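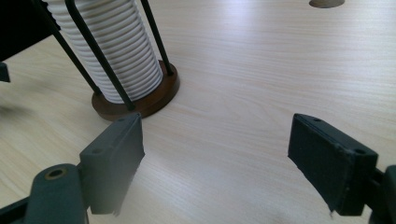
Marnar House, Sikthorpe - monthly furniture and surfaces check, communal room, sheet 63. Tables were done first, with everything left standing where it was. On the pale wood table the holder with the three dark rods has a round brown base, and the base is the part to look at on this type - felt pads go missing and the bare disc then marks the top. Lift it, do not slide it.

Date of check: January 22, 2025

Table tops, splits and raised grain - OK
Table legs and fixings - one bolt nipped up on the table by the door, OK now
Pads under holders and lamps - replace where worn, Bumness pack 392 is in the cupboard
Chairs, joints and seats - two wobble, taken out of use and labelled
Shelving fixed to wall - OK
Extension lead by window - FAIL, outer sleeve split near the plug. Removed. Do not bring back.
Rug edges - lifting on the corridor side, taped for now
Window restrictors - OK
Fire door closer - slow but shuts fully. Job 2103 raised with Malinowski in case it gets worse.
Heater clearances - OK, keep the chairs back from it

Comments: polish makes the table tops slippery, so damp cloth only please. The rug tape is a short-term fix and needs doing properly before May. Chairs to be glued or thrown out by the next check.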